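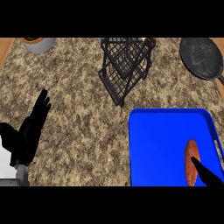 Does a gray screen hold contrast better than a white one when the room lights stay on? In our rooms it did, as long as the light came from the ceiling and the seats were kept near the center line.

Figure 3. Rendered view of a speckled granite counter with a potted plant and two black wire racks.

4.2 Screen surface and room light

Three meeting rooms at the Cumberg site, all with the same projector model, same throw distance. Only the screen changed. Surfaces: matte white (Rirkine), light gray (Rirkine), and a darker gray tensioned sheet sold by Notard. Each one hung for a full set of readings before the next went up. Walls left as found, off-white paint, no drapes. Carpet in all three.

Light level at the screen set to 200 lux for the "lights on" case, measured flat against the fabric, meter facing out. Lights-off case is just that, door shut, blinds down. Projector rated at 4,000 lumens, lamp past its first break-in hours. We did not try to correct for lamp aging between June and the last set of readings. Should have. See limits, section 6.

Contrast was read off a checkerboard pattern, center patches only, then again off a full white and full black field. The two methods disagree, as expected, and the checkerboard numbers are lower everywhere. We report the checkerboard ones in the tables becuase that is closer to what a slide with text looks like.

Main result, lights on: both gray surfaces kept dark areas darker than the white one did. The gap between light gray and dark gray was small. Lights off, the order flips for brightness, white is brightest, and most of what you gain from gray is gone. So a room that can be made dark has little reason to pay for gray.

Viewing angle is the weak spot. The dark gray sheet dropped off fast toward the side seats. White was near flat across the whole row. Light gray in between. For a wide, shallow room (Pillay room, for one) this matters more than contrast does, and people in the end seats will see a dim picture no matter what the center reading says.

Aspect ratio: all screens 16:10. Video at 16:9 leaves unused strips at top and bottom, and on the white surface with lights on these strips read as gray. Less so on the two gray sheets. Not scored, noted only.

Survey. 74 people filled in the form after a normal meeting. One question on text, one on faces in a video call, one on glare. Text answers follow the contrast readings fairly well. Faces do not, answers are all over the place, and we think webcam quality on the far end swamps anything the screen does. Glare answers only differed in the room with the window behind the table. That window was ment to be covered and was not for part of the run; those forms are kept in but marked.

Tension and flatness: edge waves on the non-tensioned white sheet, lower left corner, visible on straight lines. No effect on the center readings. Reading order and meter settings are in Appendix B.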